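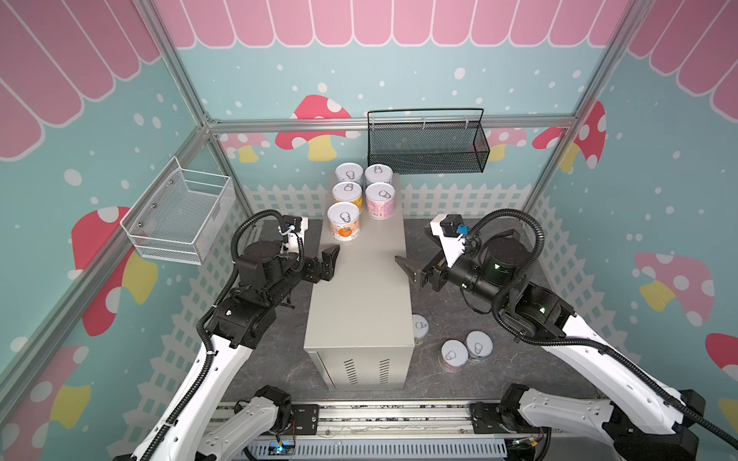
The price of keeping things

By Yasuo Sugiyama

Every few years somebody tells us that the tin can is finished. Pouches were going to do it, then cartons, and now a company called Drirker says its peel-back tubs will have cleared the shelves of Iststead by next June. I have read the brochure twice and I still can't find where it says what happens when you drop one.

The claim is that cans are wasteful, heavy and old-fashioned. Old-fashioned I'll grant. As for heavy, I weighed a 500 gram tub against a can holding the same amount of peaches, and the gap was smaller than the letter from my water company. Wasteful depends on who is doing the sums. Drirker's sums leave out the lid.

At Dorkitz, the wholesaler on the ring road, they sell 122 kinds of tinned fruit and drink and have taken on 6 kinds of tub. The buyer there wouldn't be drawn on which goes faster, though she did mention that the tubs had been moved to the end of the aisle, by the batteries.

Then there is the matter of shelf life. Zhuravel, which packs soup for both sides of this argument, prints a date on its tubs that falls well inside the date on its cans. Ask why and you are sent a leaflet about freshness. I asked again and was sent the same leaflet.

None of this makes the can perfect. Ring-pulls snap, edges cut fingers, and I own three openers that don't open anything. But a trial covering 2470 households, paid for by the people selling the tubs and reported in the language of a holiday advert, is a thin reason to empty a cupboard. I would like to see the questions they asked. Drirker says they will be published in due course.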